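Dosel Hand-Held Gripper – Finger Pads and Pad Comparison Kit

Item 212, sold by Travness. Page updated Saturday, June 3, 2023.

The Dosel pad kit is for groups that already run hand-held grippers and want to compare pads before ordering in quantity. It contains two pairs of ribbed pads, one soft and one firm, plus screws and a driver. Grippers are sold separately.

Jewelry makes a good first test. Bead bracelets roll, fine chain slides between the ridges, and everything tangles. Our bench routine moves pieces between a box and a cloth, with a gripper in each hand.

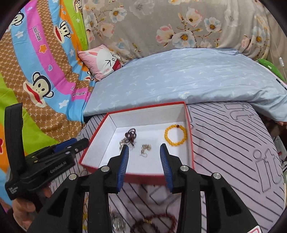

The soft pair closes around round beads with less squeeze on the handle. The firm pair is better on thin chain – the ridges keep their shape at the tip, where most of the picking happens. Both pairs fit the same finger and swap in a few minutes.

Spyros Kourkoulas ran the bench comparison for us at Mitbridge, 110 picks with each pair. He preferred the firm pads for chain and bangles and had no strong view on large beads. Strands of small beads were slow with either pair. Pick them up near one end and let the rest hang.

For pieces lying on fabric, open the fingers wide and come down on both sides of the item. Closing too early pulls up a fold of cloth along with it. A box with low walls leaves more room for the linkage than a deep one.

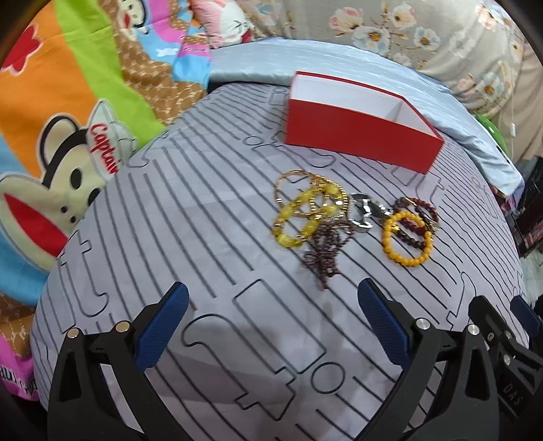
Fitting and care

Remove the old pad before loosening anything else on the finger. Tighten the new screws by hand only. Wipe the pads with a damp cloth and check the ridges every 1,000 picks – replace both pads in a pair together.

Ordering

Single kits ship from the Antoniadis warehouse. Replacement pads are item 121, sold by the pair. The extra-wide pads are due in August.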